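## 4. What happened when we let visitors choose

I'll admit the open day wasn't planned as part of the study. Idrisa Minja wanted something for people to look at, and the bin cell at Folinero was the one thing in the building that moved. By mid-morning there was a queue, so Neema Magesa started asking each visitor which object they thought the arm should go for next, and wrote the answers down. That notebook became the data for this section (we'd have made a proper form if we'd known!).

Between opening and closing the arm made 705 grasp attempts, and visitors called the next target on 500 of them. We left the planner alone throughout, so a visitor's guess never changed what the arm did. The objects were the usual odds and ends, tipped into the grey bin and clamped to the table as in Figure 3, and we let them lie however they fell.

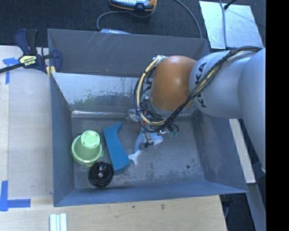
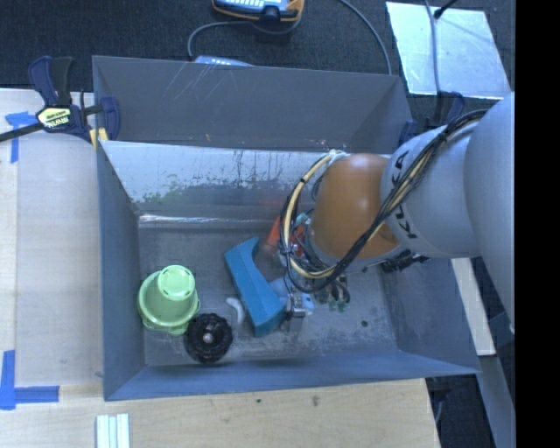 **Figure 3.** The KUKA arm over the bin at two moments. The light green object is upside down in both.

I'd expected people to pick whatever was nearest the gripper. Plenty did, but the children mostly went for round things, and a retired fitter argued with me for a good while about approach angles. He thought we were coming in too steeply near the walls, and looking at the logs afterwards I think he had a point: 14 of the attempts stopped early on the wall-clearance check, which is stricter than it needs to be with sloped sides.

The other surprise was how patient everyone was with a miss. Funmilayo Odukoya, who was doing most of the talking, found that visitors stayed longer after a failed grasp than after a clean one, and they asked better questions too. We didn't time this, so please take it as an impression and no more. I'd like to do it properly at the June session, with a stopwatch and with the calls entered straight into the log, as matching Neema's handwriting to the attempt numbers took me most of a week.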